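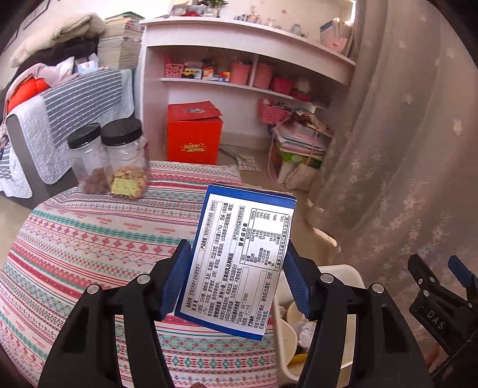
Ehsan Yousafzai wrote back about my last post that the timestamps were the whole problem and I should stop touching the policy until I had fixed them. He had run my sample episodes through his own replay script, and in his view the arm wasn't learning to hesitate before a grasp. It was being taught to, by data in which the jaws closed a little later than the video said they did.

I didn't want this to be true. I had spent most of May on the policy side, changing the action chunk length and the learning rate, and I had a page of notes about which settings made the pause shorter. None of them made it go away. So I left the training code alone and went back to the recording pipeline, which I call Prorken and which I hadn't opened in a long time.

A bit of background for people who skipped the earlier posts. I record pick and place demonstrations at home with hand-held grippers, two at a time, one per hand. The objects are things I have in the house, a lot of it food packaging. Each gripper gives me a video stream and a jaw width reading. Prorken lines those up, works out the gripper pose from the video, cuts the recording into episodes, and writes them to disk. The training set was 1,832 episodes when I started on this.

The jaw width and the video don't come in at the same rate. Prorken takes each video frame, finds the nearest width reading in time, and attaches it. That part was fine. The trouble was what "time" meant. The width readings were stamped when the gripper sent them. The video frames were stamped when my recorder finished pulling them out of the buffer. On a quiet machine those are close enough. When the disk is busy, they aren't.

To see how bad it was I needed something visible in the video that I could match to the width signal. The jaws themselves do the job. They are black with dark blue pads at the tips, and the pads are easy to pick out by color on most backgrounds. I wrote a small script that finds the two pads in each frame, measures the gap between them in pixels, and gives me a curve. Then I slide that curve against the width readings until they agree best. The shift that gives the best match is the delay for that episode.

A carton is a good object for this. It has straight sides and it doesn't squash much, so the curve comes down and then goes flat, and the corner between the two is sharp. Soft bags were much worse. The curve rounds off and the match could land in several places. Dark blue packaging was the one annoyance, because the color mask leaked from the pad onto the box. I got around that by only searching in the two strips where the tips can be, given how the linkages move.

The delays were all over the place. Plenty of episodes were off by one frame or less, which I wouldn't have bothered with. The worst were off by 5 frames – plenty to make a closed gripper look like an open one sitting around an object. If you train on that, you get an arm that arrives, waits, and then closes. Ehsan was right and I told him so.

The fix came in two parts. For new recordings I now take the capture time from the camera driver and carry it through with the frame, so it doesn't matter when the recorder gets to it. This was a small change in the code and a dull afternoon of checking. For the old recordings I run the pad matching script and write a corrected offset into the episode header. I keep the original stamps too, in case I find out later that I got this wrong.

The script also gives a score for how well the two curves match, and I threw out anything under a cutoff I picked by looking at plots. That cost me 700 episodes. It hurt to delete them from the training list, but most were soft objects and the rest had a hand or a cable over one pad for too long. They are still on the drive. Zelenák, my episode viewer, shows them with a gray bar so I can go through them by hand if I ever feel like it.

I retrained with the same settings I had before I started fiddling, 3,000 steps as a first look. The pause is mostly gone. The arm still hangs a little over tall, thin things, and I think that is a different problem, to do with the pose estimate drifting when the camera is looking at a lot of moving fabric. I haven't measured it yet.

Two things are left on the list. The match assumes one delay for the whole episode, and in long recordings it can change partway through, so I want to run it in windows. And the two grippers are corrected separately, so nothing checks that left and right agree with each other afterward. I'll do the second one first, as it is only a few lines.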